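Goalkeeper Sessions – Your Questions

I get asked the same things by text, at the field and in the parking lot, so I finally sat down and typed up the answers. I'm Torben Rothe, I run the keeper sessions at Himness, and if your question isn't here, just grab me after training.

Who can come?

Anyone who plays in goal, or thinks they might like to. I take kids from age nine and I've got grown-ups in the evening group who only started last year. You don't have to play for a club. A few of my regulars are field players whose team lost its keeper and somebody had to put the gloves on!

When and where do you train?

Saturday mornings at the Junddale ground, on the small field behind the main stand. Juniors go first, then adults. We start up again in April once the grass can take it, and until then we're on the turf next door. Same gate, just turn left.

How big are the groups?

I stop at 20 across the whole morning. I tried more one spring and people spent half the time standing in line, which is a miserable way to learn how to dive.

What should my kid bring?

Gloves, cleats, shin guards, a full water bottle and long pants if the ground is hard. Padded pants are nice but I wouldn't rush out and buy them for a first session. Please write a name inside the gloves. I have a bag of lost ones at home and most of them are lefts.

Do we need a special jersey?

Nope. Any plain T-shirt is fine for training, and dark colors hide the grass stains best.

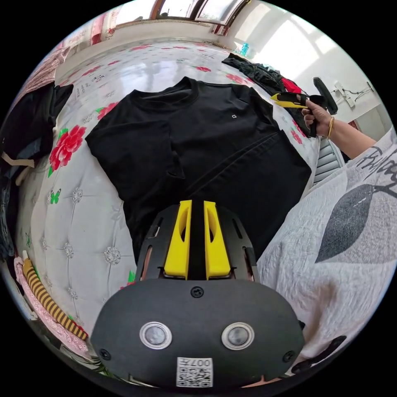
For matches it's different, of course – the keeper has to stand out from both teams and the referee, so your club will sort that out. If you want long sleeves under your shirt in cold weather, go ahead. I wear two layers myself until well into spring.

Which gloves do you recommend?

I get this one every week. For beginners I like the basic Denetti pair, mostly because the wrist strap is easy for small hands to close. Fit matters more than price, though. You want a little space past the fingertips, and if the palm bunches up when you make a fist, go down a size. Rinse them in lukewarm water after training and let them dry in the shade. Please don't put them on a radiator, the palms go stiff as toast.

I'm short. Is there any point?

Yes, yes, yes. I'm not tall either and I played for years. Good footwork gets you to a lot of balls, and so does starting in the right spot. Where shorter keepers struggle is high crosses, so we spend plenty of time on when to come and when to stay home. Staying home is allowed, by the way!

My daughter is scared of diving. What do you do?

We start on our knees, then from a squat, then standing, and she moves up when she feels like it. Some kids get there in one morning and some take two months. I won't throw hard shots at anybody who hasn't asked for them. Landing on your side instead of your elbow or stomach takes most of the sting out, so that's the first thing we practice.

Do you teach goalkeepers to play with their feet?

A lot more than I used to. Coaches want a keeper who can take a back pass and find somebody, so roughly a third of each session is passing and first touch. The older kids grumble about it until a striker is running at them.

What does it cost?

The spring block is payable up front, and the current price is on the sign-up form. If money's tight, talk to me. The Theodorakopoulos family, who have the bakery by the station, put 800 into our fund last season and it's there to be used.

I've been injured. When can I come back?

When your doctor or physical therapist says so – and I do need to hear that from you before you dive. Until then you're welcome to come and do footwork and kicking if that's been cleared. Fingers are the ones people rush. I rushed mine, and it still won't bend properly.

What happens if it rains?

We train. Keepers need wet-ball practice, so I'm secretly pleased. Thunder is another matter, and then I'll message everyone by 8 a.m. to call it off.

Can parents stay and watch?

Sure, from the fence side please, so the area behind the goals stays clear. There's coffee in the clubhouse once the kiosk opens, and spare balls always need fetching.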